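About Us
Birkum Workshop

Home / About / Hours / Projects / Join / Contact

Quick version, more when there's time. Birkum is a shared workshop. 910 square feet, one roll-up door, one sink that drains slow. People build things here, mostly robots and the stuff robots need. We started in March with a borrowed drill press and a folding table. The drill press went home. The table stayed.

Page last updated July 28, 2018. Hours are on the Hours page, don't trust anything you find on the maps site, we've asked them to fix it.

Who we are

Members, mostly. A few run small businesses out of here, most have day jobs and come in after dinner. Some are parents with kids who got further into motors than the parents did. No company behind us, no school either, though we get asked. Rent and power come out of dues. Tools come from all over: estate sales, a cabinet shop that closed, one very good lathe from a member who moved to a smaller place.

You do not need to know how to code. You do not need to own tools. Bring closed-toe shoes and a notebook if you're the notebook type.

How it started

Short story. A group of us were building the same kind of arm in five different garages, ordering the same bearings and paying shipping on all of it. Somebody's garage flooded. We pooled the parts in a rented unit and just kept going there. The first arm was called Plundus and it was bad. Sagged at the elbow, lost its place every time the heater kicked on. It's on the wall over the sink if you want to see it, please don't pull on the belt.

After Plundus we stopped trying to build arms from scratch and started building what goes around them. Bins, grippers, mounts, cable runs, the control boxes. Much better use of everybody's evenings. A used arm can be had for less than you'd think if you're patient and have a truck. What you can't buy is the box of parts it's supposed to pick from, set up the way you want it, at the height you want. So we make those.

What we build

Kollus is the big one right now. It's the sorting project. Arm over a bin, odds and ends in the bin, arm picks things out and puts them somewhere else. Sounds simple. Has eaten most of the spring. Shapes are the problem, a round thing rolls to the wall and then the finger can't get behind it. Flat black things are the other problem. We'd budgeted $3,000 for the whole build and we're under, barely, mostly by reusing.

Shih is smaller. Desktop gripper, one motor, printed fingers you swap with a single screw. Good first project. Takes a new member 6 evenings if they show up for all of them, longer if they get talking. Plans are in the binder by the door, the green binder, not the one that says GREEN on it.

Also on the benches at the moment:
A camera slider that works in one direction
Cable chain experiments, see below
A chicken coop door opener (it does have a motor, it counts)
Somebody's clock

Things we've learned about cables

Putting this here because everyone who visits asks. The arm is the easy part to look at and the wiring is the part that fails. Leave a real loop at the wrist. Bigger than looks right. Wrap it where it leaves the joint so the strain lands on the wrap and not on the connector. Then run the arm slowly through every pose you plan to use and watch the loop, not the gripper. We lost two evenings in April to a cable that was fine in every position but one.

Label both ends. Label them again in the middle if the run is longer than you are.

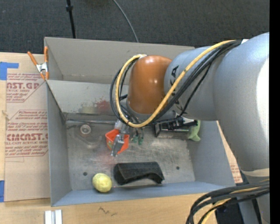 Kollus bench: arm over the parts bin, CELL-CAST ACRYLIC SHEET to the left.

How the shop runs

Dues are monthly, amount is on the Join page. Gets you a key fob, a shelf, and use of the benches and hand tools. Lathe and table saw need a checkout first. Checkout takes an hour, we do them most weeks, ask on the list.

We cap it at 5 people per build night on the arm bench. It's a safety thing and also an elbow thing. One person holds the stop button and does nothing else. That's a job, we rotate it. If you're holding the button you are not on your phone.

Shop rules, the short set:
Eye protection past the yellow line
Nobody reaches into a bin while the arm has power
Clamps go back on the clamp rail
If you break it write it on the board, no one is going to be mad
Leave the protective paper on new acrylic until you need it off
Sweep your bit of floor before you go

The long set is printed by the sink. Everybody signs it.

Visiting

Come by on an open night. Door's on the alley side, the front buzzer has never worked for us. Parking on the gravel, not in front of the upholstery place, they get deliveries late and they've been very nice about the noise so far. Kids are fine with an adult. Dogs no, sorry, metal chips on the floor.

If you've got a class or a club and want a tour, write to us at least two weeks ahead. We can run a short demo with the arm and then let people try the Shih grippers at the tables, which is the part they like anyway. No charge. If you want to leave something in the tool jar that's great.

What we could use

Offcuts of sheet plastic, any color. Bar clamps. A shop vac that isn't ours. Old robot controllers, working or not, espcially if you still have the manual. Bins, trays, toolboxes, anything with walls. We do not need any more printers. We have printers in the bathroom.

We can pick up if it's heavy. Send a photo first so we know wich truck to bring.

Contact

Use the form on the Contact page. Somebody reads it most evenings. If you don't hear back in a week send it again, the form eats messages now and then and we haven't figured out why. For member stuff use the list. For anything to do with the door fob, also the list, but put FOB in the subject.

Join / Open nights / Donate tools / Back to top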